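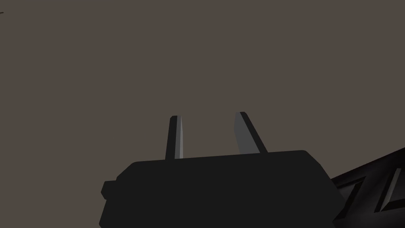

Ticket 641
Subject: Gripper command lags behind arm in recorded demonstrations (simulator only)
Opened by: Lorna Buenaventura
Opened: December 5, 2021
Component: Simen teleop, recorder
Priority: normal
Status: closed, fixed in recorder

Summary

When I drive the simulated arm with the hand controller and record a demonstration, playback does not match what I did. The arm path is right. The gripper closes late, so the fingers shut after the wrist has already started to lift. Live driving looks fine. The fault only shows on playback.

Setup

Simulator: Simen, default empty world plus the Zodholm block tray
Arm model: Reinholz, two-finger gripper
Input: hand controller, trigger mapped to gripper opening
View: wrist camera
Recorder: Tanach, standard settings

Steps to reproduce

1. Load the block tray world and reset the arm to the home pose.
2. Start a recording.
3. Drive down to a block, squeeze the trigger, wait for the fingers to stop, lift.
4. Stop the recording and play it back from the same home pose.

Expected: the block is picked up on playback as it was when I drove it.
Result: the fingers close in mid-air above the block. The block stays in the tray.

Log

Entry 1
Took the tray out and worked in the empty world so there was nothing to touch. In the wrist view you get the two fingers standing open against plain background, which makes it easier to judge when they move. Recorded open, close, open with the arm held still. Playback looked correct by eye. Repeated with a slow upward move during the close. Playback was late again. So contact with the block has nothing to do with it.

Entry 2
Checked the trigger mapping. Fully released gives fully open, fully squeezed gives fully closed, and values in between are smooth. Swapped the hand controller for the keyboard. Same fault on playback. I am ruling out the controller.

Entry 3
Opened a recording and compared the time stamps. Arm targets are stamped when the command is sent. Gripper targets are stamped when the simulator reports the new finger position. The gap between the two is 400 ms in every place I looked. That fits what I see on screen. With the arm held still the gap shifts the whole gripper track by the same amount, and there is no arm movement to compare it with. That is why the first test in Entry 1 looked all right.

Entry 4
Tried shifting the gripper track back by 400 ms by hand in one file and played it with the tray loaded. The block was picked up. Tried it on 3 more files. Two picked up the block. The last one closed on the corner and dropped it, but I had driven that one badly in the first place and it was only just holding when I lifted.

Entry 5
Asked whether the stamp could be taken at send time for both. The reply from the recorder side was that the gripper was done this way on purpose, so that the file would show where the fingers really were. I understand that for measured positions. For a demonstration we need the command the operator gave, and the file format already has a separate field for the measured value. It was being left blank.

Entry 6
Test build received. Gripper command is now stamped when sent, and the measured finger position goes in its own field. Recorded ten fresh pick-ups with the tray loaded. All played back correctly. Repeated the keyboard test from Entry 2, also correct.

Old recordings

There are 526 demonstrations in the shared folder made with the old recorder. They should not be used for training as they stand, as the policy would learn to lift before it grips. A small script now shifts the gripper track and writes a new file next to the old one. It does not fill in the measured position field. Please leave the originals where they are until the shifted set has been checked.

If you recorded with a changed simulator step size, do not run the script. The gap will be different. Measure it in your own files first, or record again.

Still open

The home pose reset sometimes leaves the fingers slightly closed if the trigger is held while resetting. It is a separate fault and has its own ticket. For now, let go of the trigger before you press reset.

Closed by: Lorna Buenaventura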